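2 min read

Household Textile Waste in Darkura: Student Project Report

The project surveyed 148 households in October to determine how worn fabric leaves the home. Of these, 139 returned complete forms.

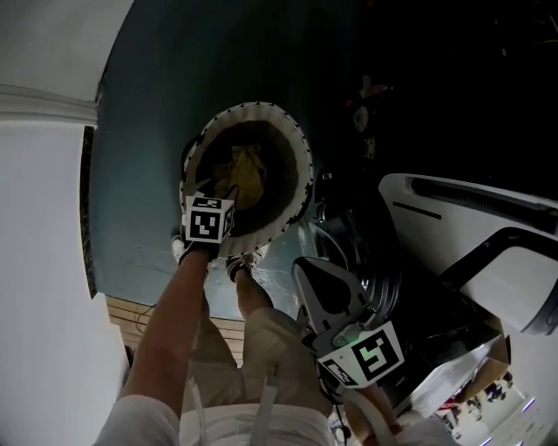

Most respondents discard small textiles with general trash - few knew of the Vurkover drop-off point. Items such as a crumpled yellow-tan cloth in a woven basket fall below its minimum size. The group recommends a separate bin for small pieces.

Contact: Koech Student Projects Office
This site uses cookies.
Back to top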